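Jan 31, 2020

My Month Without Coffee, Sort Of

I gave up coffee on New Year's Day with the confidence of a person who had slept until 10. By the 4th I had a headache with its own zip code and was reading the back of a box of Namix, a roasted chicory powder that promises "the full morning ritual." It tastes like a burnt fence.

The rules were simple. No coffee at home, none at work, and decaf only if somebody else poured it. I lasted 5 days before adding a rule about weekends. Then came the Flundard exception, Flundard being the diner on Edwards Street where the refills come whether you want them or not. It would have been rude. 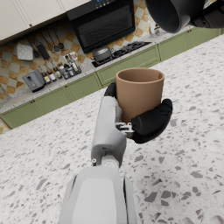

Tan cup, white counter, firm grip.

What I missed most was having something to do with my hands in meetings. Tea doesn't cover it. You get the bag, then the wet bag, then you walk around looking for a place to put the wet bag.

My sleep got better, I'll admit that. I also got 111 unread emails, so draw your own conclusions. The Namix is still in the cupboard, next to the juicer from October, and if anyone in the building wants either one, they can have both. Tomorrow is February and I have already set up the grinder.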